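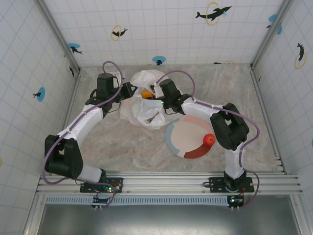
Fruit on the plate, and what to do with the bag

In the last newsletter I promised to write about fruit, and then I got eleven messages asking me when it comes. So it comes now. Thank you for the patience.

The subject is small. We buy fruit in a thin white plastic bag, we bring it home, and we leave it in the bag. I did this for many years. The bag goes on the counter, somebody puts the mail on top of it, and after some days there is one soft orange at the bottom which makes the others soft also. At the Lelton kitchen group we talked about this for one full evening, and I want to share what we agreed, and also where we did not agree.

The first thing is to unpack at once. A plate is enough. Many people wait until they own a nice fruit bowl, but a plate with a rim holds an apple quite well, and one can see every piece. I like a plate with some color on the rim, pink and light blue for example, and a light center. A red apple looks very good on it and people take it. My children never took an apple from a bag. From the plate they take it without asking, and I don't complain.

The second thing is how to open a crumpled bag. Please do not pull from the top with force. Put one hand on each side, open it wide, and take the pieces out one by one. If you turn the bag upside down, the fruit falls and gets brown spots the next day. Noreen Scanlon from our group worked in the fruit department at McGrath for 13 years, and she told us that most of the damage she saw came from pouring. She also looks always twice in the bag before she folds it, for the small things hide in the folds. I now do the same, and last month I found a clementine this way.

About the apples and the others we did not agree. Apples make other fruit ripen faster, this is known. Some of us keep the apple alone on its plate and put the rest in a second place. Others say that in a normal family the fruit is eaten so fast that it makes no difference. I am with the second group in winter and with the first group in July, when my kitchen is very warm.

Then the bags. If you do not fold them, they take over the drawer. When we emptied ours at home we had almost 200, and I was ashamed a little. My way is to press the air out on the table, fold the bag in three the long way, and then fold it in a triangle from the bottom until only the handles are left. The handles go inside. Folded bags stand well in an old tissue box. Noreen does not fold, she makes a knot, and it is also fine.

If you have too many, please bring them to the exchange table at the Ikasness library. They must be clean and without holes. The table took 186 bags in its first week, and the people of the Budness market use them again for their customers. We hope to give them 100 more before the summer break.

Two readers asked if they should wash the fruit before it goes on the plate. I wash only what we will eat the same day, and I dry it with a towel. Grapes and berries I don't wash before, they become bad quickly.

Next time I will write about bread boxes, and I would like to hear how you keep your bread. Write to me at the usual address or leave a paper in the group's box in Lelton, next to the door.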